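News > Public services > Food and catering

Category: School meals

Zusness School Meals Service: an update for parents, carers and kitchen staff on the changes that begin after the November break. Please read the whole thread before contacting the office. (1/12)

The service currently provides lunch at 23 primary schools between Sasberg and Govside. Meals for the smaller sites are cooked at the Shaikh Road kitchen and delivered in heated boxes before noon. That arrangement stays in place. (2/12)

Demand has risen. On the busiest day of last term we served 2,253 lunches, and Thursday is now the day on which kitchens are under most pressure. The roast will therefore move to Wednesday at all Govside schools. Sasberg schools keep their present menu order. (3/12)

Ordering: choices must be entered by 9 am on the day. Late orders will receive the jacket potato option with either beans or cheese. Schools have been asked not to telephone kitchens with changes after that time, except where an allergy is involved. (4/12)

Allergies and medical diets: 112 pupils have an individual diet plan with us. Every plan will be reissued on the new form. Parents should check it, sign it and return it to the school office. The old form will be honoured until the replacement has been received. (5/12)

Please note that a plan does not move with a child who changes school. A fresh form is needed, even where both schools are supplied by the same kitchen. We recognise that this has caused frustration and are reviewing it with the admissions team. (6/12)

Consultation: we received 1,518 replies to the spring survey. The most common request was for more vegetables that are not boiled. Roasted carrots, raw pepper sticks and a bean salad will be offered from the first week of the new menu. (7/12)

The second most common request concerned time. Lunch sittings are set by each school and the service has no power to lengthen them. Replies on this point have been passed to head teachers. (8/12)

Puddings: fruit and yoghurt remain available daily. Sponge and custard will be served twice a week, as now. The rice pudding has been withdrawn following low take-up at every site except Govside Infants, where it will continue. (9/12)

Prices are unchanged this term. Any balance left on the former payment cards has been moved to the online account in the child's name. Families without internet access may pay by cheque or in cash at the school office. (10/12)

Free school meals: entitlement is not affected by any of the above. Families whose circumstances have changed may apply at any point in the year, and forms are held at Sasberg Library and at the Shaikh Road front desk. (11/12)

Printed menus will be sent home in book bags. Large-print copies and translations can be requested through the school office, and should be allowed one week to arrive. (12/12)
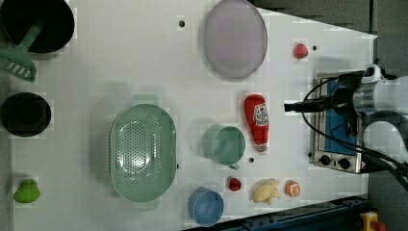 Replies to this account are read on weekdays between 8.30 am and 4 pm. Questions about an individual child should be sent through the school and not posted publicly.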